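Todesmeldung zu einem Musiker: ab wann gilt sie als bestätigt?

Musik & Szene > Nachrichten und Quellen
gestellt am Dienstag, 4. September

Ashraf Lahlou
Ich pflege für ein kleines Rap-Archiv die Künstlerseiten, derzeit 1247 Einträge. Im April haben wir einen Rapper aus Prerton als verstorben eingetragen, gestützt auf einen Szeneblog, der sich auf »Ermittlerkreise« berief. Der Mann lag nach einer Schießerei im Krankenhaus und lebt. Der Eintrag stand 60 Minuten online und wurde in der Zeit von zwei anderen Seiten übernommen.

Ich suche jetzt eine feste Regel, nach der wir Sterbedaten und Todesursachen eintragen. Konkret:
Reicht eine einzelne Meldung, wenn sie eine Polizeiquelle nennt?
Wie geht man mit Updates um, bei denen der Artikel unter derselben Adresse mehrfach geändert wird?
Darf ein vermutetes Motiv (Bandenstreit o. ä.) in den Eintrag?

Software ist ein normales Wiki mit Versionsgeschichte, falls das eine Rolle spielt.

Berwyn Griffiths
Eine einzelne Meldung reicht nicht, auch mit Polizeiquelle. Anonyme Ermittler bestätigen in den ersten Stunden meist nur den Einsatz und den Zustand beim Abtransport. Als bestätigt behandle ich einen Todesfall, wenn eine der folgenden Stellen namentlich genannt ist: Polizeipressestelle, Rechtsmedizin, Familie, Management oder Label. Zwei Blogs, die voneinander abschreiben, zählen als eine Quelle. Das lässt sich prüfen, indem man die Uhrzeiten und den Wortlaut vergleicht; identische Tippfehler im Namen sind ein gutes Indiz.

Zu den Updates: Abrufzeit mit Zeitzone in den Beleg schreiben und die Fassung archivieren. Viele Portale setzen neue Absätze oben an und lassen den alten Text stehen, andere überschreiben stillschweigend. Ohne archivierte Fassung ist der Beleg später wertlos.

Motiv: weglassen, bis Anklage erhoben ist. Auch danach nur mit Zuschreibung - »laut Anklage«. Das Feld »Todesursache« enthält bei uns ausschließlich die medizinische Angabe, also »Schussverletzung« und keine Bewertung der Tat.

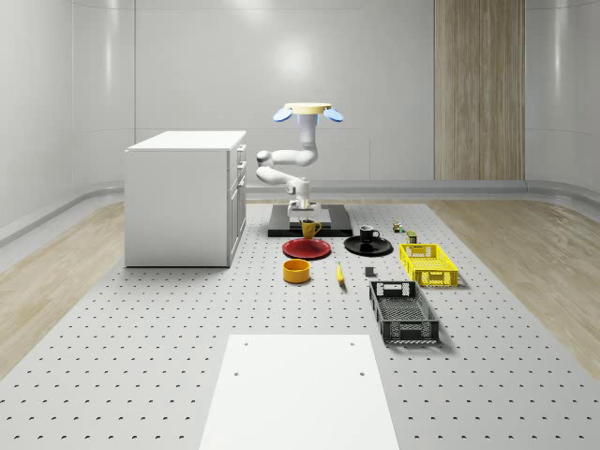
Glenys James: Beim Label wäre ich vorsichtiger. Bei dem Fall in Flenthorpe hat das Label Ezeani den Tod auf seinem Kanal gemeldet, und der Kanal war gehackt. Der Beitrag hatte über 4000 Reaktionen, bevor er verschwand. Ich verlange deshalb bei Labels immer eine zweite Stelle, am besten telefonisch. Sonst stimme ich Berwyn zu. Ergänzung zum Wiki: Gelöschte Fehleinträge bleiben in der Versionsgeschichte lesbar. Falsche Sterbedaten also von einem Administrator verbergen lassen und auf der Seite eine datierte Korrektur setzen.

Meirion Harries
Wir warten einfach bis zum nächsten Tag. Hat bisher immer gepasst.

Ashraf Lahlou
Danke. Ich übernehme Berwyns Liste, Label nur mit zweiter Stelle. Offen ist noch, was wir mit den Altfällen machen - bei 100 Einträgen ist der einzige Beleg ein toter Link auf das alte Arkbridge-Forum. Dazu mache ich einen eigenen Beitrag auf.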